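ok thread on the parts room at Sarpong Street bc a few of you asked how the big sort-out is going. typing fast, sorry in advance

so since January everything has just lived where it landed. caps in with blocks, blocks in with tape, boxes inside boxes. the spreadsheet says 2972 pieces and I belive it

first rule, and it's a boring one: small parts come out of their packaging and go on the rack where you can see them. caps with caps. blocks with blocks. no lids. every time we used lids things went in and never came out again
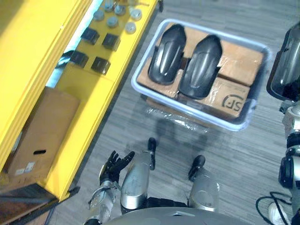
Dark blocks, pale gray caps, and the flattened boxes in their bin.

spacing matters more than I thought. leave a finger of room between the round ones or you knock one and the whole lot goes for a walk under the rack. guess how I know. found a cap down there that was on the missing list for months

second rule: flatten as you go. not at the end of the day, not when the pile gets annoying. box is empty, box goes flat, goes in the bin. tape can stay on until recycling, I'm not fighting tape at 5pm

the exception is boxes with hand holes. those are gold, keep those. we use them on the low level of the rack for stuff that's too heavy to carry any other way

also wiping down. anything ribbed or with a rim gets the soft brush first and THEN the cloth. cloth first just pushes the dust into the ridges and you're there all afternoon picking it out w a toothpick

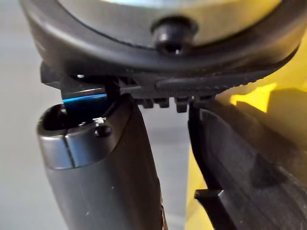
Skunley Stores replied that we're throwing out too much cardboard, and that they keep one flat of every size against the wall for returns. Their view is you only regret it when the supplier wants something sent back in the original.

ok fair. we did get burned on that with the Stivex order, box 142, had to send it back in a box made out of two other boxes. so maybe one flat of each size. ONE. I'm not starting a cardboard museum

next: the table. the table is for things in progress and that's it. if it's finished it goes to the rack, if it's waiting on something it goes to the rack with a note on it. things with a flat side go flat side down, with space between so you can pick one up without dragging its neighbor 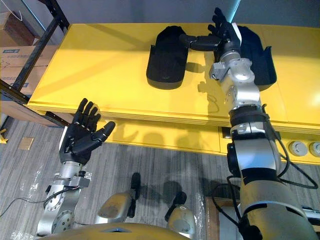

and nothing stays there overnight unless it has a note. I wrote 406 labels for this, my handwriting got worse as it went, the last batch could say anything. if you find one that says "cops" it means caps

somebody should do the Idari shelf but it won't be me this week. half of it is packing material and the other half I'm scared of

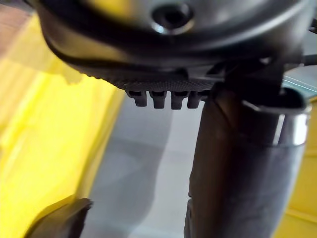
last one is cleaning again bc I keep getting asked. different surfaces, different brush, don't use the same one for everything. smooth shell is easy, one pass with the cloth. a strip of tiny raised dots like this one wants a dry soft brush, short strokes, and then go between the little teeth underneath with the corner of the cloth folded over. no spray anywhere near the screw holes - spray the cloth, away from the table

time for the whole sort so far: 4 afternoons. would of been 3 if I hadn't stopped to read the old packing slips

still to do: Idari shelf, labels for the low level, find out who owns the good tape gun. more when I have it

Recent threads
Which marker works on shiny tape
Packing slips: how long do you keep yours
Moving the Stivex order up a flight of stairs
Shelf labels you can read from the door

Last updated 30 July 2020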